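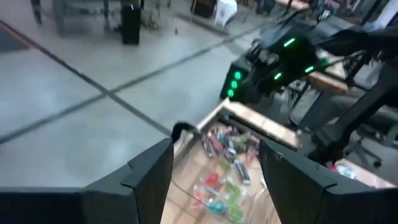

I have opinions about paid family leave, and if you've read more than two posts on this page you've heard them, so I'll spare you the speech. What people keep emailing me about is the other thing, the postcard nights. We've been writing to Fledside voters from my kitchen since the leave measure got onto the local ballot, and I've learned a lot about how to run a political evening in a house that also has to function as a house the next morning. Some of it I learned by getting ink into the grain of a table I'm fond of. The food part is the easiest to get right, so I'll start there: nothing with crumbs, nothing with sauce, nothing that needs a fork. A shallow wooden tray with a jumble of little candies and snacks in clear wrappers does the whole job. The raised edges keep everything in one place when it gets passed down the table, people can see what they're picking, and if a piece lands on a stack of finished cards it doesn't leave a mark. I used to put out hummus. I don't want to talk about the hummus.

Clear the table the night before. I mean really clear it, mail and chargers and the plant and all, and wipe it down with a barely damp cloth and a drop of dish soap, then dry it with a towel you don't mind losing for the day. Cards pick up every bit of grease a table has, and ballpoint skips right over a greasy spot. If you've oiled a wooden table lately, give it a good long while before you put paper on it. I rushed this in October and had to throw out a whole layer of cards with see-through patches on the back.

For the cards themselves, we order from a print shop called Tahiri that lets you choose the stock, and after one bad experience with glossy I'm a matte person for life. Glossy looks great and then every left-handed person at the table smears their way through "Dear neighbor." We have been using a tree-free paper called Nonwood, mostly for the name to begin with (I liked saying it), but it takes ink nicely and doesn't curl in a humid kitchen. We bought 1000 for the first round. Buy a few more than you have addresses, whatever number that is, as somebody will always misspell Fledside. I've done it twice and I live here.

Pens! Please don't ask people to bring their own. You'll get one dried-out highlighter and a hotel pen. Buy a box of ordinary blue ballpoints and stand them in mugs, one mug at each end of the table. Blue reads as handwritten from across a room, and black can look printed, which defeats the purpose when the reason you're doing this by hand is so a person will stop on the way to the recycling bin and read it. Keep a piece of scrap cardboard next to each mug for scribbling a pen awake.

Ink on wood, while we're on it. If you catch it right away, a cotton ball with a little rubbing alcohol will lift most ballpoint, but test it under the table edge first, as it can take some finishes right off along with the ink. Dab, don't scrub. If it's been sitting overnight, try a little white non-gel toothpaste on a soft cloth, go with the grain, wipe clean and stop as soon as it looks decent. My table still has a faint "leave" on it, backwards, and I've made my peace with that.

Drinks are where I'm strict.
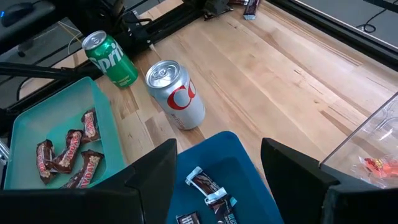

Open cups and handwritten cards should not share a surface, and I say that as the person who tipped an entire glass of iced tea over an address list. Now drinks get their own spot, a step stool at each corner or the windowsill, anywhere an elbow won't travel. Anything with a lid is better than anything without. If you don't have enough side surfaces, cut the cardboard flats from the grocery store down and set them on the floor by the chair legs. It isn't elegant, but it works, and you can recycle them at the end of the night. Coasters for everybody who ignores you, and somebody will ignore you. For water rings, lay a dry cotton cloth over the mark and run a warm iron over it with no steam, a few seconds at a time, lifting to look in between.

Set the table up so the cards move in one direction. Blanks at the left end, addresses next, then the writing, then stamps at the far right. Before I did this we had finished cards wandering back in with the blanks and at least one household in the Mirumora apartments got two of them. I don't know how they felt about it. The stamps go on last and I don't hand them out until a card has been read over by someone who didn't write it. You will catch things. Someone wrote a perfectly lovely message about caring for her mother and left off the date of the vote.

A sample card taped to a cabinet door at eye level saves you from answering the same question all night. Use painter's tape, which comes off paint without a fuss if you don't leave it up for weeks. I keep the message short, three sentences at most, and I ask people to put in one line of their own if they'd like to. I'm pretty stubborn on this issue (I went back to work with stitches, so yes, I'm stubborn) but the angry cards never seem like much fun to receive. Write it like a note to the person two doors down, even when you suspect that person is voting the other way. I have a two-doors-down like that. We still trade tomatoes.

Work for 40 minutes, then make everyone stand up. Set the oven timer, not a phone, so you don't end up with six people looking at six phones. Hands cramp, and the handwriting goes first. A bowl of warm water in the sink and a clean towel is a nice thing to offer at the break, and it also gets candy fingers off the cards without you having to say anything about candy fingers.

Lighting matters more than I thought. Our kitchen fixture throws everybody's own shadow onto what they're writing, so I drag in the floor lamp from the living room and aim it at the ceiling. Run the cord along the wall and tape it down where people walk.

Our best night so far was a Monday, which surprised me, and we finished 387 cards. I'd been hoping for 900 across the whole month and we sailed past it. Band them in batches with the addresses all facing the same way, and use a strip of scrap paper under the rubber band so it doesn't bite into the edges. They go in a shoebox with a lid, and the shoebox goes on top of the fridge until the post office opens. Don't leave it on the counter. I have a cat, and she has views on boxes.

Cleanup is short if you do it before anyone puts a coat on. Wrappers in the trash, pens back in the mugs, spoiled cards in a paper bag for shopping lists (the backs of mine are going to last until spring). Shred or tear up the address lists if you're finished with them, people's home addresses shouldn't be sitting in your recycling. Then wipe the table again, same cloth, same drop of soap, and put the plant back.

If you try one of these and you're for the other side of the measure, well, I hope you lose, but the bit about matte cardstock still applies. Next up I'm doing yard signs, and how to get the wire legs into frozen ground without bending them.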